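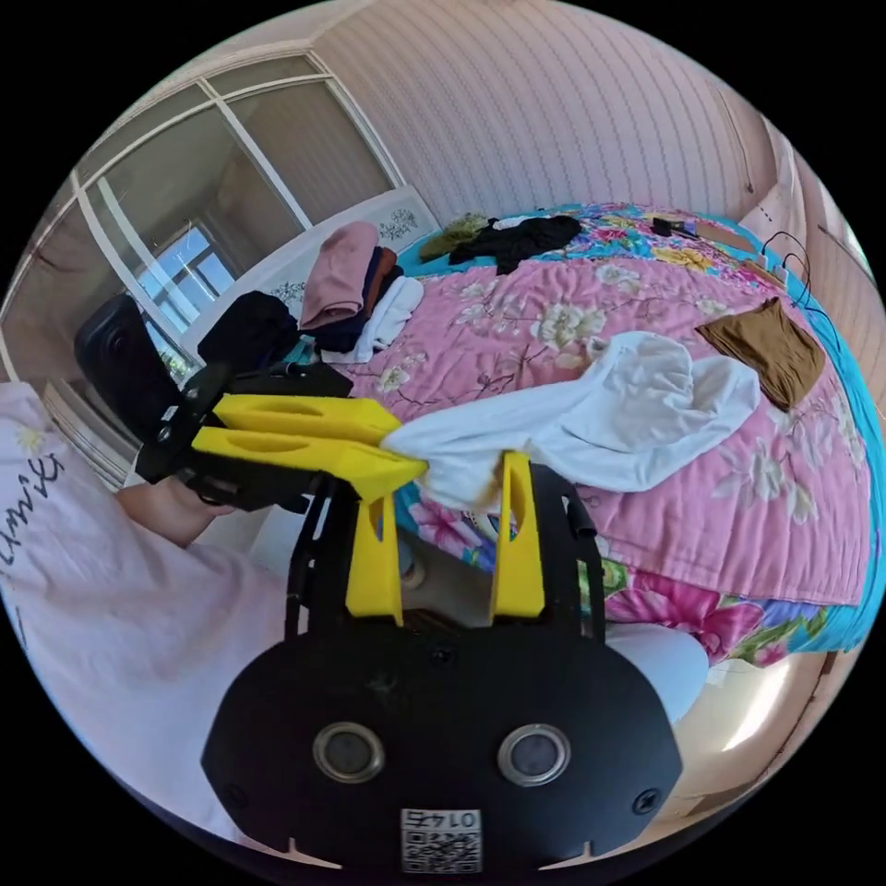 A white cloth held at both ends over the bed.

The bedroom is the last stop for laundry in this house in Wukthorpe. The owner, who has lived here 10 years, folds everything on the bed.

"The kitchen table is too small and there's always something on it," she says. "The bed is the right height for me."

White cloth goes first. She takes the corners, pulls the cloth out and brings the edges together. Marks don't bother her much. "If it's been through the wash two times and it's still there, it stays."

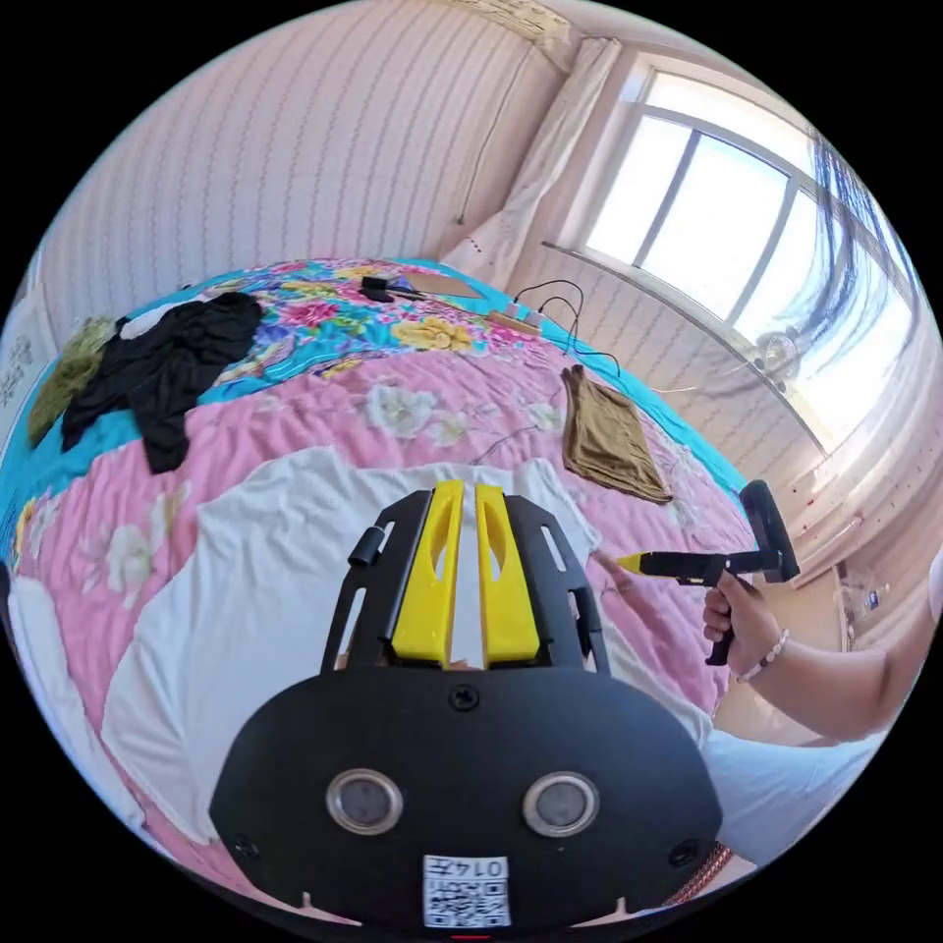 The flowered quilt with its turquoise border, and the white cloth spread out in the center.

Dark clothes wait to one side until the white things are done. She learned the order from an aunt in Petomton, who kept two piles and never let them touch.

She doesn't clear the bed completely before starting. "I move what I need to move. The power strip has a spot there and I fold next to it."

The quilt itself gets washed in December and again in spring. It takes two people to fold.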